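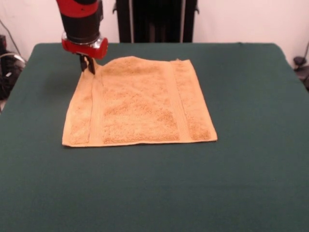
Algirdas Uibo, reading a draft of this section, objected that a corner detector which is right on still images tells us very little about whether a fold will succeed. We agree, and the rest of the section is written with that objection in mind.

Figure 4. A grasp at one corner of a terry towel, with the corner raised off the table and the other corners resting on the green cover.

4.3 Does the corner score predict anything?

The Plolline planner picks a grasp point by ranking candidate corners with a learned score, then asks the Tromia controller for a straight vertical approach. Earlier reports on this pipeline treat the score as a measure of confidence. We doubt that it is one. Over 361 trials the score was high nearly everywhere, including in 122 trials where the grasp closed on two layers of cloth or on none. A number that stays high through failures of that kind should not be used to decide whether to retry.

Part of the trouble may lie in the training set. The 2000 labeled views from the Daneshvar collection are mostly of thin, plain cloth, where a corner shows up as a clean change in outline. Terry is harder. The loops break up the edge, and woven bands like those in Figure 4 give the network long straight lines that have nothing to do with the hem. We saw candidates placed where a band meets the edge, well inside the true corner, and the planner ranked some of them first.

Depth helped less than we had hoped. With the depth channel added, the planner chose fewer points along the bands but made more errors at corners that were slightly curled — and we cannot say whether that is a real effect or a result of the August recalibration, which changed the camera pose between the two sets of runs.

We also tested a check after the grasp: raise the corner a little, segment the cloth again, and compare the outline with the one the planner expected. It caught many of the missed grasps and few of the double-layer ones, whose outlines look much the same from the side. We therefore report it separately from the main results and make no claim that it closes the loop.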